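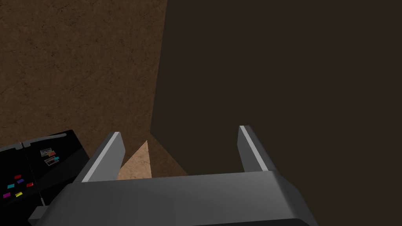

Gripper with its fingers open, computer rendering

I own more than 30 kitchen gadgets and I'd happily give up nearly all of them before I'd give up my tongs. Plain metal tongs! No silicone tips, no clicky lock, no built-in thermometer. I bought mine in March at Loureiro, the restaurant supply place out by the highway, and I've used them for almost every dinner since.

My sister gave me a fancy pair from Ilta a while back, and they're pretty, I'll give them that. But the tips are thick and soft, so a single green bean is hopeless, and the lock snaps shut whenever I set them down. I end up standing over a hot skillet trying to pop them open with one greasy hand while the chicken thighs get a little too brown. 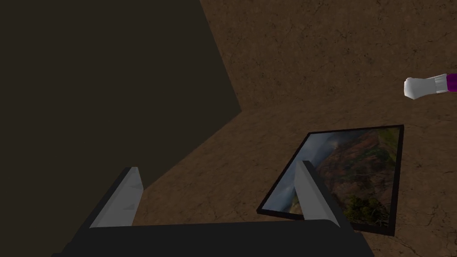

Good tongs come down to how the ends meet, if you ask me. You want to squeeze gently and have both sides land on the food at the same moment. Look at the two light gray fingers up there, leaning in toward each other with a wide gap between — that's pretty much the shape I want in my hand when I'm going after a baked potato. Wide open to start, angled in, nothing frilly on the ends. My old pair from college had scalloped edges that shredded every piece of fish I ever turned (and I turned a lot of fish, because it was cheap).

And please, stop buying the extra-long ones for indoor cooking. They're great on a grill. On a stove they make you stand back like you're feeding an alligator, and you lose all feel for what you're picking up.

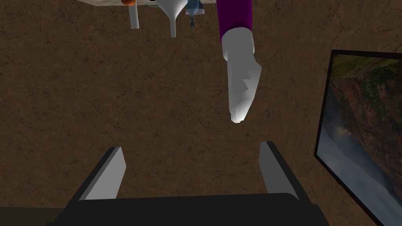

Short ones are so much easier to control. I toss pasta with mine, pull sheet pans of wings at 225 degrees to flip them, and fish the bay leaf out of the soup. My mother-in-law still swears by a fork for all of this, and we've agreed to stop discussing it at her house.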